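Stasora Community Forum
Workshop and Premises > Surfaces, Benches and Enclosures
Thread: Choice of tabletop colour for an enclosed bench

Ledger_North
Posted January 21, 2023

Good morning. I am preparing a recommendation on the refurbishment of the enclosed benches at our Ivine site and should be grateful for members' views on one matter, namely the colour of the tabletops.

The present tops are white and sit within grey walls. Staff report glare towards the end of a long session, and small dark fixings are the only items that can be found on them with ease. Anything pale is lost. I have been asked to choose between a mid-grey and a pale blue-green. The supplier, Brovaleck, offers both in the same finish and at the same price, with a delivery period of 12 weeks.

The walls will not be replaced. I would welcome comment from any member who has used a coloured top against plain grey surroundings.

Premises_Desk_7
Member since November

We adopted the blue-green at Salem and have no complaint to record.

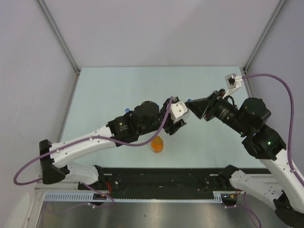 Pale blue-green tabletop with plain grey walls, Salem enclosure.

The principal benefit has been in cleaning. Dust and crumbs of packing material are readily seen, and the top is wiped down more often as a result. We should also mention that white and black equipment both stand out well against the colour. With the old white top, half of that advantage was lost.

Quillon
Thank you for the photograph. I must register a different view. A coloured top affects the way colours are judged by eye. Where staff are asked to match samples, a neutral grey is the proper choice and the supplier's own preference should carry no weight. I would advise the original poster to establish first what the benches are used for.

Premises_Desk_7
The point is accepted where colour matching is concerned. No such work is carried out on our bench, and the original enquiry did not mention any.

Harrow_and_Tenon
May I raise the question of edges. In the photograph there is a narrow grey strip along the left of the top and a shorter length visible on the right. Is this part of the top as supplied, or was it fitted afterwards? Our own tops were delivered without any edging and the corners chipped within 90 days.

Premises_Desk_7
I was not present at the installation and would prefer not to guess. I shall consult the order and reply by private message.

Ledger_North
I am obliged to all contributors. To answer Quillon, the benches are used for assembly and sorting only. Colour matching is done in another room under separate lighting.

May I also ask whether the purple cable is a standard item? We have difficulty in telling cables apart on our benches, most of ours being black, and a distinct colour would be of assistance.

Premises_Desk_7
I have no part number to hand. The pale clips which hold it to the arm may be of equal interest to you, as they are small and do not obscure the cable.

Quillon
In view of the stated use I withdraw my objection in part. I remain of the opinion that grey will look tidier for longer, and I would request a sample of each before an order is placed for all the benches.

Ledger_North
Samples of both have been requested from Brovaleck. They will be placed on one bench under the existing lights, and I shall report the findings in this thread.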